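Londdale Household Help
Kitchen and Dining > Flatware
Posted November 2023

Best way to sort mixed flatware with no matching set?

I have a pile of odd forks, knives and spoons that came out of 4 different sets. A page on the Karabulut store site says to roll them up in cloth napkins, one place setting to a roll, and that this "saves space." I have my doubts. Does anybody do this for everyday use, or is it just for picnics? My drawer is 36 cm wide, if that matters.

Plakance
I did it for a while and gave up. You end up unrolling three napkins to find one teaspoon. It saves no space that I could measure, either. Get a plain divided tray and sort by type. Mismatched handles don't bother anyone once they're in the tray.

One more thing - don't put a sharp knife in a roll without a cover on it. I'd have thought that was obvious, but the store page skips it.

Rolling is OK for picnics I guess. Wash the napkins.
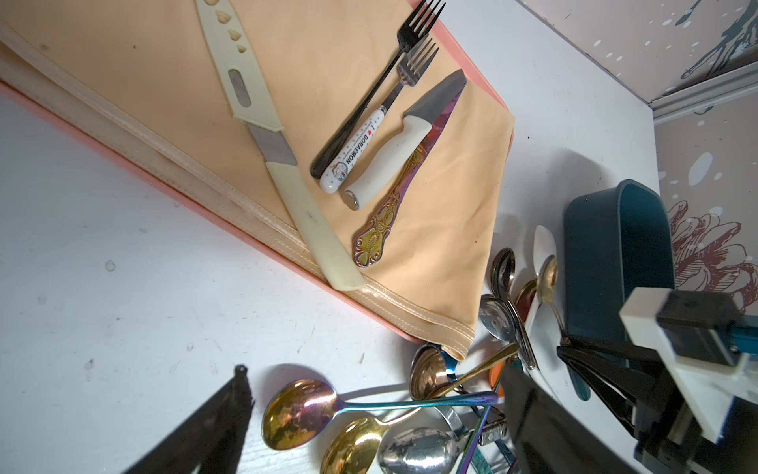
Prurkano
Regular member, Kitchen and Dining

I wouldn't roll anything until you've laid it all out and seen what you own. My peach napkin on the pink tray has the knives and forks, and the spoons go on the table beside it. The I ♥ DORAEMON fork sits next to a plain dark one, and I can't say the mix looks bad. The long knife with the cream handle has a cover with hearts cut in it, so that one could go in a roll if you insist.

What I don't believe is the advice to throw out whatever doesn't match. People selling sets say that. Keep 2 of each odd piece for guests and use the rest.

As for the rainbow-colored stuff, I've read that it's dishwasher safe and I've read that it isn't. I wash mine by hand until somebody shows me proof.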